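**2024-02-17, open day at the Liyanage workshop**

We got there just after ten and the car park was already full, so we left the car by the Kiker building and walked back along the canal. I'd only meant to stay an hour. I stayed until they started stacking chairs!

The workshop is home to a student robotics club that has been going for 2 years and now has 42 members, most of them still at school. They build for the Zustance challenge in May, where a robot has to sort household bits and pieces against the clock. Teams get points for each item put in the right place and lose them for drops. The students ran the whole day themselves, from the tea table to the talks, and they were brilliant at explaining things to people like me who can barely wire a plug.
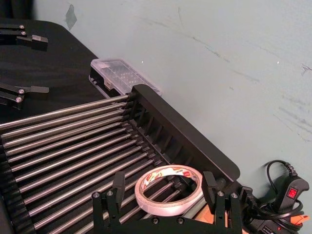
My favourite stop was the gripping bench, where I must have asked more questions than all the children put together. Two flat black fingers sound easy enough until you think about what they have to pick up. A roll of clear tape tilted on a rack of thin steel rods is a lovely nasty problem, with that big hole in the middle and nothing level to rest on. Do you go for the outside or put one finger through? The students were split on it, and the argument went on happily through lunch.

Upstairs there was a talk on the Grundent, last year's robot, which entered with 109 printed parts and came home with a few fewer. Take a jumper, as it's chilly up there. The next open day is after the challenge and I've already put my name down.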